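# Datthorpe Button Box Notes

Hi! These are my notes for the Datthorpe button box set, the small pile of push-button parts we put together and take apart at the Kundby bench.

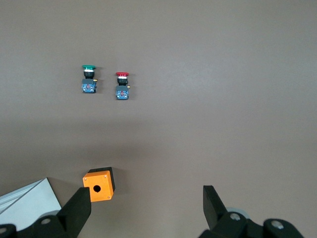 I started writing this down because I kept answering the same three questions by email, and Keabetswe Masilela finally told me to put it in a README like a normal person. So this is what's in the set, how the folders work, and the stuff I'd want to know if I were picking it up cold.

## What's in it

The parts are plain old panel buttons: a green mushroom-head switch, a red one, and an orange enclosure to go with them. Each switch has its blue contact block on it, with a brass-colored terminal screw at the side. I left the blocks on for the whole set (pulling them off and putting them back is a different job, and a fiddly one!).

The set has 287 entries, and each one gets its own folder with the pictures and a short text note. The notes are mostly mine, some are Dumisani Van Wyk's, and you'll be able to tell, as his have punctuation.

## Names I use

- `green` and `red` mean the whole switch, cap down to block
- `cap` is only the mushroom part you press
- `collar` is the pale ring under the cap
- `block` is the blue bit
- `box` is the orange enclosure

Please don't call the block "the base." We did that through January and then had a long argument over whether it meant the block or the bottom of the box. I went back and fixed nearly 200 notes by hand. If you find one I missed, tell me.

## Known problems

The blue housings are see-through enough that the little markings inside show up, and a few early notes treat those as labels. They aren't labels, so skip them. Left and right always mean left and right as you look at the picture, except in the first 10 folders, where I wrote them from my side of the bench. Sorry! I keep meaning to redo those.

## Using it

Help yourself for teaching or for your own sorting projects. Tshepo Hendricks is checking the notes for the next version, so send spelling fixes straight over and save the bigger complaints for me.

Last edited May 30, 2021

Related

- Somthorpe Terminal Screw Notes
- Sisodia Panel Parts Glossary
- Kundby Bench Setup

Contact: Keabetswe Shabalala, Kundby bench | Back to top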